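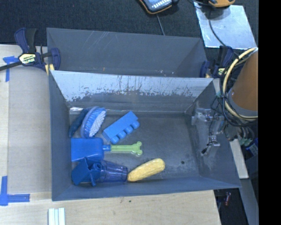 3.2 Household sorting and storage habits

Figure 2. Small household items kept together in an open grey bin, among them a blue brush and a bright blue toy building block.

The second part of the survey asked how households in the Hetura and Mevum districts store small items between uses. Of the 539 households approached, 266 returned a full storage diary. Each diary covered one week, beginning on a Sunday, and was filled in by the adult who did most of the tidying.

Mixed storage was common in both districts. Cleaning tools and children's toys often shared a container (Figure 2), and 98 households reported no fixed place for brushes of any kind. Diaries from Mevum mentioned shared containers more often than those from Hetura — a difference that remained when family size was taken into account.

Follow-up visits were made to 23 homes in May. Interviews were led by Hạnh Lò and followed the Curkora schedule, with two questions on lost items added after the pilot. Several respondents said that they sorted by the room in which an item was used, while others kept whatever was small in one place and searched for it when needed. Answers were coded separately by two readers, and disagreements were settled by discussion.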